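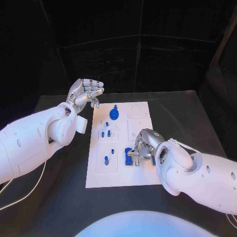 Gas gear gets its full check at Peswood in April, before the cool-weather campers arrive, and a short one whenever it comes back from loan. Most of what goes wrong with a camp stove is small: a split O-ring, a spider in a burner tube, a thread with grit in it. Work on a clear patch of table with good light, and put something pale down under the parts. A white board on a dark grey tabletop, like the one in the photo, has edges you can see without looking for them, and a black O-ring on white is hard to lose. Do the gas tests outside. Everything else can be done at the table.

Camp gas gear: annual check
Form 738
Filled in by Saqib Gondal

Covers: two-burner stoves (Vurum), single-burner stoves, lanterns (Enderance), hoses and regulators (Kiani), refillable cylinders. Does not cover the kitchen in the main hut, which is done by the gasfitter.

BEFORE YOU START

1. All cylinders off at the valve and disconnected.
OK.

2. Nothing burning or charging nearby. No smoking.
OK. The urn was on at the other end of the shelter. Switched off and left off till I had finished.

3. Spray bottle of soapy water mixed and labelled.
OK. Old label had washed off, wrote a new one in paint pen.

4. Last year's sheet to hand.
Found it in the wrong folder. Please file these under Gas, not under Kitchen.

CYLINDERS

5. Test date stamped on collar is within ten years.
One of the 9 kg cylinders is out of date. Tagged and moved to the cage for swap. Do not refill it.

6. No rust deeper than the surface, no dents, no gouges.
Surface rust on the foot ring of the small green one. Wire-brushed and painted. Look at it again next year.

7. Valve turns freely by hand and closes fully. No tools.
One valve stiff. If you need pliers to turn off a gas bottle then you have a bottle you can't turn off in a hurry. Out for swap with the other one.

8. Stored upright, outside, in the ventilated cage.
OK. Cage had two bags of firewood leaning on it. Moved.

9. Caps or plugs on outlets when not connected.
Missing on most. Order more. They come in packs, get the ones with the cord.

HOSES AND REGULATORS

10. Bend the hose along its whole length and look for cracks.
Fine cracking on the Kiani hose from the stove that lives in the back shelter. It gets the afternoon sun there. Hose cut in half and binned so it can't find its way back.

11. Date on hose and regulator readable.
Readable on all but one. Treated as expired.

12. Vent hole on regulator clear.
Mud wasp had started in one. Cleaned out with a toothpick and then failed it anyway, as I couldn't be sure how far in the mud went.

13. Seals soft, in place, no nicks.
Three replaced. Spares are in the tobacco tin, second drawer.

14. Correct hose on correct stove. No adaptors stacked on adaptors.
Somebody has been running the lantern hose on the Vurum. It fits, but it shouldn't be used. I have put coloured tape on both: blue for lanterns, yellow for stoves.

STOVES

15. Legs lock and stove sits level.
One leg on the older Vurum folds under load. Repaired with a new rivet, then stood a full 6 litre pot on it with the gas off. Held.

16. Burner heads lift off and go back square.
OK.

17. Burner tubes clear. Look through them toward the light.
Web in one tube. Pipe cleaner, then compressed air. Wear glasses for the air.

18. Jets clean. Do not poke them with wire.
OK. If a jet is blocked, replace it.

19. Control knobs have a definite off position.
Knob on the left burner has lost its marking. Filed a notch and filled it with red nail polish. Good enough until the new knob comes.

20. Drip tray free of old fat.
No. Every tray, every year. Soaked overnight.

21. Windshields fit without wrapping round the cylinder.
Foil windshield thrown out. It was long enough to go right round the bottle, and people will do it.

LANTERNS

22. Glass not cracked, guard in place.
One Enderance globe chipped at the rim. Withdrawn.

23. Mantles whole. Gloves on when changing.
All changed. Old ones bagged before they went in the bin.

LEAK TEST (outside)

24. Connect, open cylinder valve, appliance taps off. Spray every joint.
Watch each joint for 30 seconds. No bubbles on five sets. Slow bubbles on one at the regulator, cured by a new seal. Retested and clear.

25. Light each burner. Flame blue and steady.
Yellow tips on one burner until it warmed up, then fine. Noted.

26. Turn off at the cylinder and let the line burn out.
OK.

SHELTERS AND SIGNS

27. At least 200 mm clear between stove and anything that burns.
Back shelter bench has been pushed up to the lattice. Pulled out and screwed down.

28. Sign reading "Never use inside a tent or van" present at each bench.
Missing from the river bench. Handwritten one there for now.

29. Extinguisher and fire blanket in place and in date.
Extinguisher OK. Blanket in the front shelter had been opened and folded back in. Once it has been used it gets replaced.

RESULT: Passed with items outstanding: cylinder swap, outlet caps, one knob, one globe, one sign. Failed gear has a red tag and stays in the locked cupboard.

Comments

riverbench_deb
Is it worth replacing hoses on a schedule even when they look fine? We do ours every five years.

Saqib Gondal
Go by the maker's date if there is one. Ours get so much sun that few make it that far.

twoswags
What do you use for the soapy water? The dish liquid we have hardly bubbles.

Saqib Gondal
Plain dish liquid, more of it than you would think. Rinse the fittings after.

Marg K
Item 14, guilty. Didn't know they were different. The tape is a good idea.

old_primus
You might add a line about smelling for gas near ground level in the cage. It sits low.

Saqib Gondal
Will go on next year's sheet.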